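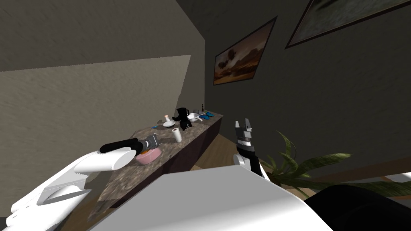
Fine by me if it wipes down and stacks, but who do I call at 6 a.m. when it stops with a bowl in its hand? Somebody on the early shift wrote that under my last entry, and it's the best question this notebook has had all July. I'm going to spend most of today's page on it.

First answer: today, you'd call me, and I'd be asleep. So we need a better one. Right now everything runs in Lubis, so a stall costs a click and a reset. When the arms move over to the real counter at Dodstead a stall means somebody has to walk up to it with breakfast cups coming in behind them, and that somebody is the early shift.

What I did this morning, before reading the comment:

Loaded the granite counter layout again, bowl at the near end. Queued 200 starts with small changes in where the body stands. Left arm does the bowl, right arm stays out of the way. Logged every stop by cause and not just pass/fail, which I should have been doing since spring.

26 stops. I was ready to be gloomy about that and then I read through the causes and got pretty excited! Only 5 of them were the arm failing to plan a path. The rest were the "not sure, waiting" kind, where the planner wants a yes from a person before it closes the fingers. Those are a completely different animal from the point of view of whoever is on shift. A waiting arm needs an answer, a stuck arm needs a hand.

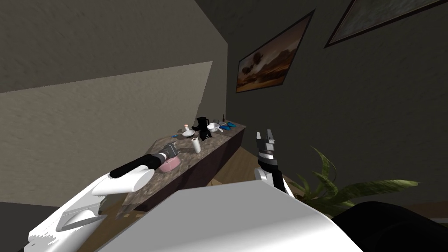

Left gripper over the pink bowl, right one up and open. White roll or canister mid-counter.

So the job that's coming for the early shift is partly answering questions. I'd like us to say that out loud to them before the install and not after. I sat in on two breakfasts at Dodstead last month and the person on the counter was already doing four things at once - talking to guests, watching the coffee, wiping, and keeping an eye on the door. Adding "confirm grasp Y/N" on a tablet to that is no help at all. It has to be something you can answer from across the room with your hands full. Big button? Pedal? I drew a pedal, see the loose sheet. Probably a trip hazard.

Other idea, which I like more: let it skip. If it isn't sure about the bowl it leaves the bowl and goes on to the next thing, and whatever is left at the end gets picked up by a person in one go. The Biltumo planner can already do this, we just never turned it on because skipped items make our numbers look bad. Well, our numbers aren't the ones carrying cups.

Ran run 1533 again with skipping on. Need to do the full batch tonight.
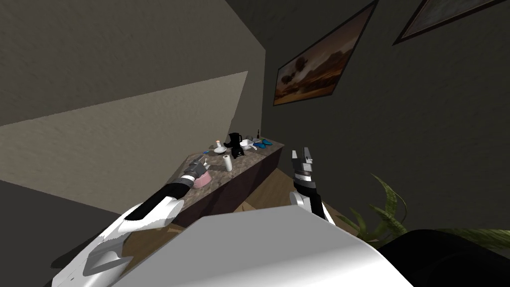

Wider look down the counter. Dark bottle at the far end, two framed pictures on the gray wall.

Things the crew asked for, copied from the sheet in the break room so I don't lose them:

- don't move the coffee things, ever
- tell us how to shut it off, and let us try it ourselves
- who trains the new hires, us or you?
- can it do the late clear, when we're down to one person?

That last one is lovely, because it's the first request that treats the arms as something to be used. The late clear is the part of the day everybody hates. Slow, no guests around, lots of walking. It would also be a gentler place to begin than breakfast. I've asked Coken if the contract ties us to mornings. No answer yet.

On hours: Coken says nobody's hours get cut during the trial. I want that in writing and pinned up by the time clock. I can't promise anything for after, and I told them so.

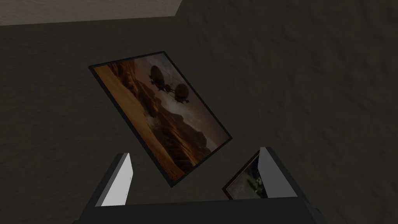 Wrist view, fingers open, airship picture on the wall.

Wall pictures are staying in the layout. The real room will have stuff hanging up too, and I want the item finder to see plenty of wall before we trust it with the counter.

To do
Full batch with skipping on, same 200 starts
Split the stop log into "waiting" and "stuck"
One-page shutoff sheet, large type, get the early shift to mark it up
Ask about late clear again
Throw away pedal drawing (or keep, it's a nice pedal)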